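Éviers de cuisine Sirkham en acier inoxydable
Cuves à fond brossé pour cuisines collectives, offices et salles de formation

Fiche produit – Korell, Équipement des collectivités
Mise à jour : 20 février 2025

Présentation

La gamme Sirkham réunit les éviers que Korell propose aux établissements d'enseignement, aux résidences et aux services de restauration de petite capacité. Elle est destinée aux locaux où la vaisselle est rincée à la main, en complément d'un lave-vaisselle ou en l'absence de celui-ci. Les cuves sont livrées avec leur bonde, leur panier-filtre, leurs pattes de fixation et un gabarit de découpe du plan de travail.

Trois configurations figurent au catalogue : cuve simple, cuve simple avec égouttoir et cuve double. L'égouttoir peut être monté à gauche ou à droite ; le sens doit être précisé au moment de la commande et ne peut être modifié après fabrication.
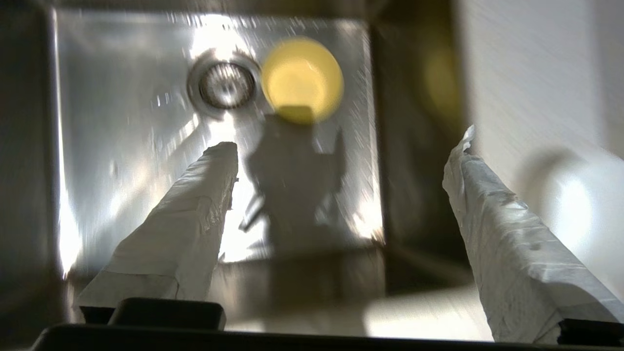
La finition brossée est proposée de série sur l'ensemble de la gamme. Elle atténue les rayures d'usage que laissent les couverts et les récipients, et se prête à un entretien quotidien avec des produits courants. Le fond conserve toutefois la trace des gouttelettes, visibles dès que l'éclairage est direct ; dans les secteurs où l'eau est calcaire, il convient d'essuyer la cuve à la fin de chaque service. La bonde ronde, à bord poli, reçoit une grille perforée en retrait qui retient les déchets solides. Un récipient de petit diamètre, tel que celui de couleur jaune, peut être posé juste à côté de la bonde sans en recouvrir la grille, et le rinçage se poursuit normalement.

Caractéristiques techniques

Matériau : acier inoxydable
Finition du fond : brossée
Bonde : ronde, bord poli, grille amovible
Largeur intérieure de la cuve simple : 500 mm
Profondeur de la cuve : 16 cm
Pose : par encastrement, joint périphérique fourni
Robinetterie : non comprise
Siphon : non compris, voir la rubrique Accessoires

Les cotes de réservation sont indiquées sur le gabarit joint à chaque colis. En cas d'écart entre le gabarit et un plan antérieur, le gabarit fait foi.

Utilisation

La cuve simple est conçue pour recevoir des bols, des tasses, des assiettes et des ustensiles de dimensions courantes. Le panneau de fond présente une légère pente vers la bonde. Les plaques de cuisson et les marmites de grande contenance relèvent de la gamme de plonge professionnelle, présentée séparément.

Il est déconseillé de laisser séjourner dans la cuve des objets en acier ordinaire, notamment des tampons à récurer, dont les particules peuvent provoquer des points de rouille en surface. L'eau de Javel pure, les produits chlorés concentrés et les décapants pour four sont exclus de la garantie.

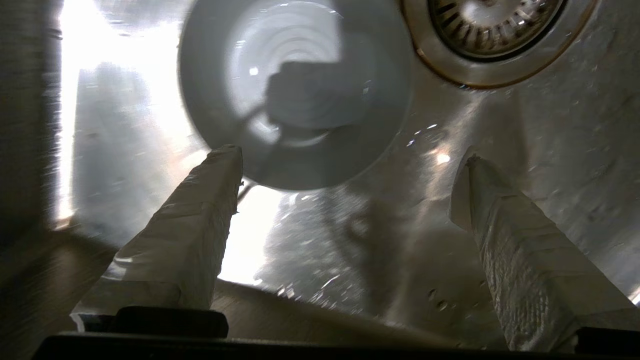 Bol blanc posé au fond d'une cuve en acier inoxydable.

Entretien

Nettoyer la cuve avec une éponge non abrasive et un détergent neutre, en suivant le sens du brossage. Rincer abondamment, puis essuyer avec un chiffon doux. Les dépôts de calcaire s'éliminent au vinaigre blanc dilué, appliqué quelques minutes et suivi d'un rinçage complet.

La grille de bonde se retire à la main. Elle doit être vidée après chaque service et brossée une fois par semaine. Le joint situé sous le bord de la bonde est une pièce d'usure ; sa référence est gravée sur la face inférieure du panier-filtre.

Accessoires

Grille de bonde de rechange
Joint de bonde, vendu à l'unité
Siphon à culot démontable
Bouchon plein pour trempage
Planche d'appui coulissante, pour cuve simple uniquement
Kit de pattes de fixation pour plan de travail épais

Les accessoires peuvent être commandés séparément de la cuve. La planche d'appui n'est pas compatible avec les cuves produites avant le changement de profil du rebord, intervenu en novembre.

Livraison et installation

Les éviers sont expédiés depuis l'entrepôt de Rondton, emballés individuellement. Le film de protection doit être retiré avant la mise en service, une fois le raccordement terminé. Tout dommage apparent est à signaler sur le bon de transport à la réception du colis.

L'installation peut être confiée à un professionnel choisi par l'établissement ou au service de pose de Korell, sur devis. Pour les commandes groupées, une visite préalable des locaux est organisée par Jaxon Marchand, responsable des chantiers.

Garantie

La cuve est garantie contre tout défaut de fabrication pendant 365 jours à compter de la date de livraison. La garantie couvre l'acier, les soudures et la bonde. Elle ne s'étend ni aux joints, ni aux rayures résultant d'un usage normal, ni aux dommages causés par un produit d'entretien inadapté.

Renseignements et commandes

Devis et disponibilités : Solange Lapointe, service des établissements
Pièces détachées et garantie : Kendra Tremblay, service après-vente

Toute demande de devis doit mentionner la configuration souhaitée, le sens de l'égouttoir, l'épaisseur du plan de travail et l'adresse de livraison. La référence de la fiche, SK-47, est à rappeler dans la correspondance.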